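Section 5. Replacing the Screen Panel on the Jirar Vibrating Feeder

Before you start

This section covers removal and refitting of the lower screen panel on Jirar feeders used for crushed stone, gravel and sand. Upper deck panels are held by a different clamp bar and are covered in Section 6.

Plan the job for the end of a shift, when the hopper has been run empty. Two people are needed to lift the panel. Have the following at the machine:

- Replacement panel, with the part tag still wired on
- Clamp bolts, washers and locknuts (do not reuse the old locknuts)
- Torque wrench
- Rubber mallet and flat pry bar
- Stiff brush and scraper
- Support blocks for the discharge lip

CAUTION: The feeder can move without warning if the drive is not isolated. Lock out the main drive and the belt conveyor under the discharge before anyone reaches past the side guards. Stopping the machine at the control panel is not a lockout.

Removing the old panel

1. Run the feeder until no more material leaves the discharge lip, then stop it and lock out.

2. Try the start button to confirm that the drive is dead.

3. Set the support blocks under the discharge lip. The springs should stay slightly loaded.

4. Take off the side guards and brush the clamp bars clean. Packed fines hide the bolt heads, and a socket that is not fully seated will round them off.

5. Loosen all the clamp bolts one turn each, starting at the discharge end, before taking any of them out completely.

6. Lift out the clamp bars. If a bar is stuck, tap it sideways with the mallet. Do not pry against the side plate.

7. Raise the discharge end of the panel with the pry bar and slide the panel out toward the walkway.

Note: Panels that have been in service for more than 1000 hours often stick to the support rubber. Pull slowly. If the rubber comes away with the panel, fit new rubber.

Checking the frame

Scrape the cross members down to bare steel and look closely at the welds where they meet the side plates. A hairline crack usually shows first as a line of rust or fine dust. Mark any crack with paint stick and do not refit the panel until it has been repaired. Small dents in a cross member can be left alone if a straightedge lies flat across the rest of it.

Clamp bars wear as well, and they should be looked at on a bench in good light.
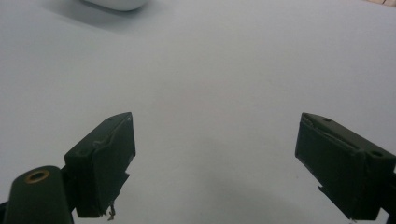 Scuffs on a clamp bar are normal and need no action. Dark, matte parts show this sort of wear as faint marks, much like those on the olive green block at the left of the photo, and the pale highlight along its upper edge is only light catching the corner. Turn the bar as you look so that a highlight is not taken for a worn edge. Replace the bar if its corners have rounded or a bolt hole has stretched.

Fitting the new panel

1. Lay the support rubber on the cross members with the ribbed side down.

2. Slide the panel in from the walkway side, tag end last.

3. Fit the clamp bars and run all the bolts in by hand.

4. Tighten from the center outward, in two passes, to the value on the plate beside the drive motor.

5. Remove the support blocks, refit the guards and clear the lockout.

6. Run the feeder empty for about 8 minutes - listen for rattle - then lock out again and recheck every bolt.

Enter the panel tag number and the hour meter reading in the service log.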